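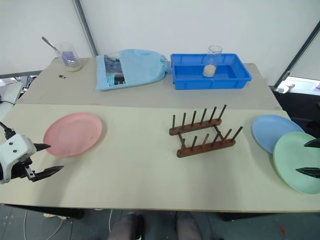 Revutwood Reading Group – Medieval Literature pages

Frame narrative

A frame narrative (also frame story, frame tale) is a story that holds one or more other stories inside it. Outer story gives the occasion: a trip, a dinner, a plague, a death sentence put off night by night. Inner stories are told by people in the outer one. Found in Sanskrit, Arabic, Persian and most European literatures.

Origins

Old. The Panchatantra is usually named among the early large examples, animal fables set inside a story about teaching three dull princes how to rule. It traveled west through Persian and Arabic versions (Kalila and Dimna) and then into Latin. The One Thousand and One Nights has the best known frame of all – Scheherazade telling stories to stay alive. Stories inside stories there, sometimes several levels down, and easy to lose track of who is speaking.

Medieval Europe

Boccaccio's Decameron, 14th century. 10 young people leave Florence during the Black Death and tell 10 stories each, on days with set themes, mostly. One teller, Dioneo, gets leave to ignore the theme. Very orderly frame, the tellers rarely argue.

John Gower's Confessio Amantis uses a lover's confession. The priest of Venus asks about each sin, and gives tales to go with it. Long.

The dream vision is a near relative. Narrator falls asleep, sees things, wakes up. Some critics count it as a frame, some keep it seperate as there is often only one inner story.

Form

2 main types in most handbooks. In the loose type the outer story is just a string to hang tales on and could be swapped out without much loss. In the tight type the tales answer each other, or change what happens in the outer story. Many works sit somewhere between. The Nights starts tight and gets looser, depending which manuscript is used.

Prologues and links do most of the work. A link is the short passage between tales where listeners laugh, complain, or call for the next teller. Links are also where scribes had the most trouble, and tale order can differ from copy to copy.

Tellers and reliability

A frame puts a speaker between author and tale. Lets the author include rude, pious or badly told material and assign it to somebody else. How far the tale should be read as a portrait of its teller is an old argument. Older criticism leaned on this heavily, later work is more carefull, partly because some tales look to have been written before a teller was chosen for them.

Later use

Marguerite de Navarre's Heptaméron, 16th century, unfinished, modeled on Boccaccio. Wuthering Heights and Frankenstein both use nested narrators. Heart of Darkness too – a man talking on a boat in the dark. Film uses it a lot, normally with an older character looking back.

Related terms

Embedded narrative: the inner story itself.
Mise en abyme: an inner piece that mirrors the whole.
Framing device: wider term, covers letters, found manuscripts, etc.

See also: Dream vision; Estates satire; Fabliau; Exemplum

Section on Persian frames still needed.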